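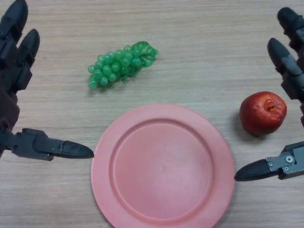
**Jessie Gourlay**

The man who used to buy fruit for the Ritchie stores would like me not to print his name. He still shops at the one in Jarner, and he has opinions about the pears.

"They know my face," he says. "They don't know it's me who writes to the comment box."

He did the job for 14 years and has been out of it for long enough to be rude about it. We meet at his house at 7 in the morning, his choice, and he is already on his second breakfast. He offers me toast. There is no fruit in the kitchen that I can find, and when I bring this up he looks at me as if I had asked a dentist to open wide.

I wanted to know why apples are so often disappointing. He wanted to talk about grapes, so we did grapes first.

"A grape is the only thing in the store people eat before they pay for it," he says. "You can't do that with a melon. I had a manager in Zernau who wanted signs up. Please do not sample. I told him, go ahead, you'll sell fewer grapes." The signs went up. He won't tell me what happened to the grapes, but he butters the next slice with some satisfaction.

Apples take longer. His view is that shoppers have been trained to buy with their eyes and then complain with their mouths. Color sells, he says, and red sells best. A dull apple with a rough patch near the stem can be the best thing in the building, and it will sit there until somebody makes it into a muffin.

"We ran one like that, a little brown russet from a grower out past Itach. Lovely. Tasted like a pear that had been to college. We took 4,000 pounds of them one November and I was very proud of myself."

And?

"And I ate a lot of russets."

He puts part of the blame on storage. Apples can be kept cold, in rooms with most of the oxygen taken out, for months after picking, and he has no quarrel with that in principle. A good keeper comes out of the room in fine shape. A poor one comes out looking like an apple and eating like a damp phone book. "The customer can't tell which is which. Half the time I couldn't either, and I had a knife."

So how should a person choose? I had hoped for a trick, something to do with tapping. He hates tapping. He hates it more than signs. Pick it up, he says, and see if it feels heavy for its size. Smell it. Buy two and eat one in the parking lot, and if it's good go back in. I point out that this is a lot of work for an apple.

"People will test-drive a car."

His wife, passing through with a basket of ironing, says that he once went back in three times and she had ice cream in the trunk. He doesn't dispute it.

We get on to bananas only briefly. He regards them as furniture. He had a supplier who graded ripeness on a printed color card, and he kept the card when he left and has since used it to pick a paint for the hall. The hall is, I have to say, very nice.

Before I go I ask what he thinks of the pears in Jarner. He gets up and closes the kitchen door. His mother-in-law, who is 85, is in the next room, and apparently she bought them.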